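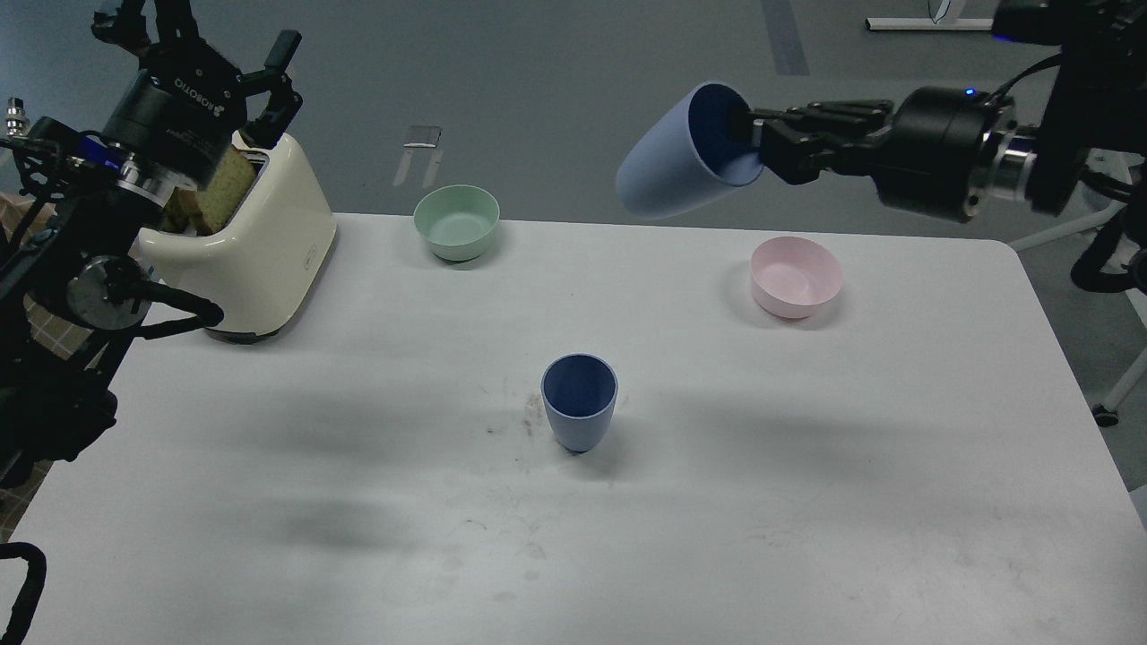
Groda is a small maker of collectible scale models, and we are looking for one hand painter to join our finishing room in Planddale. Our next collection is a series of 31 ferries and harbor boats in die-cast metal, each one made in 1:600 scale and painted by hand after casting. The work asks for a very good eye for color. The cup in the photo is a fair test: the outside is a light periwinkle blue, the inside is a darker blue, and a painter who joins us should be able to mix both from the basic paints and keep them the same from the first hull to the last.

What you will do

You will paint hulls, decks and funnels with brush and airbrush, and apply the small decals for names and waterlines. You will also repair models which come back from collectors with chips or a bent mast. Each edition is limited to 100 pieces per ship, and every piece carries a number on the base, so we keep a paint record for each of them. You will write this record yourself, in English. Short sentences are enough.

What we ask from you

Experience with miniature painting is necessary, but it does not have to be paid experience. Many of our colleagues started at home with kits. You should be able to work with a magnifier for several hours in the day and to accept when a model must be stripped and painted again. Knowledge of ships is welcome. We can teach you this part.

What we offer

The position is full time, with a trial period of six months. Paints, brushes and a mask are provided. After the trial period you will receive one model of your choice from each collection. The first ship, the Flovport night ferry, goes to painting in April, and we would like you to be with us before that.

How to apply

Please send a letter of one page and photos of 6 painted models, taken in daylight and without filters. At least one should be a vehicle or a vessel. Do not send the models by mail. Ivone Portela reads all applications and will answer also to those who are not selected. Selected persons will be invited for a paid painting day with Omid Khosravi, who leads the finishing room.

Search the shop Enter ship or edition number Go

Last updated: November 2022

Contact | Shipping and returns | © Groda Scale Models | Back to top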